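Metal bins and the case for leaving the paint off
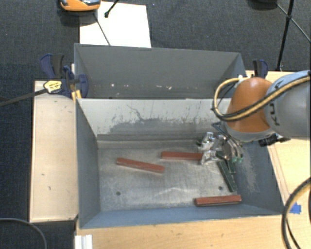 Bare floors in steel storage bins are usually treated as a fault. The coating wears through, someone notices, and the bin is sent for repainting or scrapped. I think this is a waste of money and that small blocks, offcuts and similar hard parts are better kept on unpainted metal.

Paint on a bin floor has a short life. Hard corners drag across it every time a part is put in or taken out, and the lower half of the back wall suffers nearly as much. At the Wurville store we had 36 open bins recoated in October. The same wear was showing on the floors of two of them within the month, while the upper walls were as good as new. Flaked paint then has to be cleaned off the stock, a job that appears on no budget line.

The Unnithan catalogue lists a fully coated bin at a premium over the plain-floored one. For an order of 447 bins the difference came to over 2192 pounds. The walls are worth painting – colour helps people to return a bin to the right row, and hands touch the rims more than anything else. The floor is under the stock and gains nothing from colour.

Rust is the usual objection. It is a fair one in a damp building, and there I would specify galvanised bins or fit a loose liner. Zullell sells a rubber mat that does the job, although it holds grit and must be lifted out for washing. Drain holes help only if they are kept clear, and a flat mat covers them.

Scratches alone should not condemn a bin. Check the seams, the rim and the corners, and look for dents that stop it sitting level. If those are sound, put it back on the shelf and leave the brush in the tin.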